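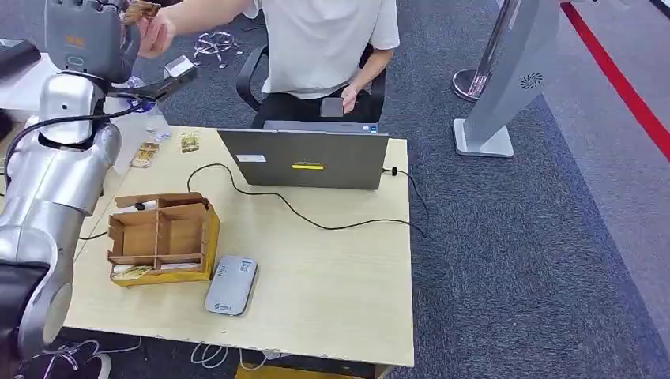 *Übergabe am Tisch: ein kleines braunes Päckchen*

Hallo ihr Lieben,

im August wird bei mir wieder gezeichnet, und zwar Libellen! Nneka Ekpo hatte sich nach den Schmetterlingen etwas »mit mehr Beinen und weniger Glitzer« gewünscht. Bitte sehr. Die neue Anleitung für Kinder hat 40 kleine Schritte, das klingt schlimmer, als es ist (Schritt eins ist ein Strich).

Fangt mit dem Hinterleib an, ganz leicht mit Bleistift, und setzt die Flügel erst danach dran. Ich hab's beim ersten Versuch andersrum gemacht und hatte am Ende einen Hubschrauber. Die Adern in den Flügeln dürfen ruhig krakelig werden. Suleiman Onuoha nimmt dafür einen spitzen Buntstift in Türkis und geht hinterher mit Grau drüber, das sieht richtig schön aus!

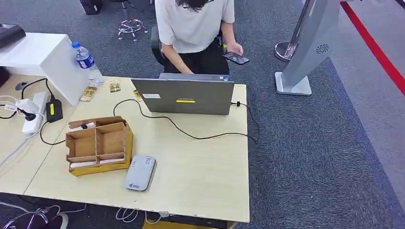

*Am Schreibtisch, mit Handy und Laptop*

Zum Papier: Ich bin beim glatten Block von Noltaneck geblieben. Auf dem rauen von Fornuretti franst mir der Fineliner aus, für Kreide mag ich ihn aber sehr. Wer mit kleineren Kindern malt, klebt das Blatt am besten an den Ecken fest, sonst wandert es beim Schraffieren quer über den Tisch.

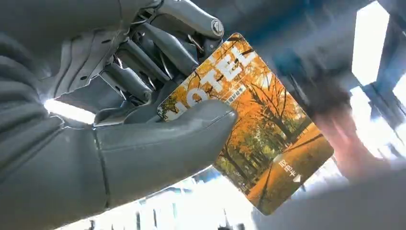 Und dann noch die Augen: zwei große Kreise, die sich fast berühren, und oben jeweils ein weißer Fleck, den ihr beim Ausmalen freilasst. Schickt mir eure Libellen gern bis Ende August, 3 davon kommen in die nächste Ausgabe.

Bis bald, eure Paraskevi Tzavaras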